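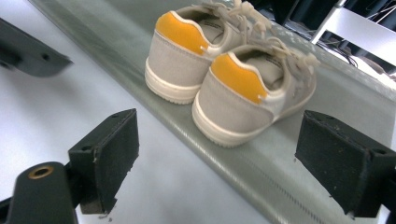
Readers wanted for a new Psalms study at Tirnlow Chapel

14 shares · 3 comments

We're looking for eight people to try out a Bible study before it goes to print, and we'd love you to be one of them!

The study is called Jelludmont and it goes through the Psalms over six weeks. Each day has a short reading, a few questions and a prayer to finish. Most days take me as long as a cup of tea, though Psalm 119 needed the whole pot.

Xiomara Ferreira wrote it for her own Monday group — they loved it, and a few of them have been passing round photocopies ever since. Now she'd like to hear from people who don't know her and will tell her plainly when a question makes no sense.

You don't need to know your Bible well. If you've never kept up a daily reading in your life, please do get in touch, you'd be very useful to us (and very welcome). We already have two keen people from the Nyitrai Road fellowship, so it would be lovely to hear from some who are newer to all this.

What we'd ask of you: read along from the start of May, scribble in the margins as much as you like, and come to two evening meetings in the chapel hall, one halfway through and one at the end. Both start at half past seven. Children are fine to bring, there's a box of toys and plenty of squash.

We can't pay, but the printed book is yours to keep when Pumus Press sends it out, and your name will go in the front if you want it there.

To join in, leave a note for Xiomara in the chapel office or catch her after the morning service. Tell her a little about yourself and whether you'd like large print.

Share this · 3 comments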